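Asunto: Re: Retirada de aparatos de sobremesa en desuso, edificio Kasgate
De: Zanele Mthembu
Para: lista de servicios generales

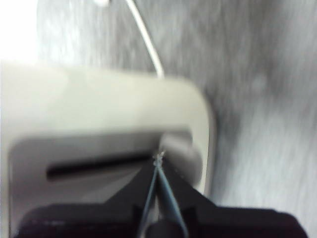 Estimados compañeros:

En respuesta a la consulta del señor Hendricks, que se reproduce al final de este mensaje, la Unidad de Servicios Generales comunica lo siguiente.

Los aparatos de sobremesa de carcasa clara que figuren en la relación de bajas deberán permanecer en la sala en que se encuentren hasta que se les asigne etiqueta. No se trasladarán al almacén Hollow sin ella. La etiqueta se adherirá a la parte superior de la carcasa, que es lisa, y en ningún caso sobre ranuras, tapas o mandos.

Antes de la entrega, cada departamento comprobará que no queden papeles ni tarjetas en el interior de las ranuras. En la retirada de octubre se recibieron 11 aparatos con documentación dentro, que hubo de devolverse a sus titulares por conducto interno. Si algún objeto no pudiera extraerse con facilidad, se ruega no forzarlo y dar aviso al señor Jalali.

Los cables se entregarán enrollados y sujetos con brida, en bolsa aparte y con el mismo número de etiqueta. No es preciso conservar los embalajes originales. La limpieza exterior se hará con paño seco; no se emplearán disolventes.

El presupuesto de transporte aprobado para el presente ejercicio asciende a 2.514 euros y cubre tres recogidas. Los departamentos que no incluyan su material en ellas deberán esperar a la siguiente convocatoria.

Las relaciones definitivas se remitirán al señor Galli antes del cierre del mes.

Atentamente,

Zanele Mthembu
Unidad de Servicios Generales

El martes, 27 de mayo de 2025, Gert Hendricks escribió:

> Estimada señora Mthembu:
>
> Le agradecería que nos confirmara si los aparatos de la segunda planta pueden bajarse ya al almacén Hollow o si debemos esperar a las etiquetas. Quisiera saber también si los cables van con cada aparato o por separado.
>
> Reciba un cordial saludo,
> Gert Hendricks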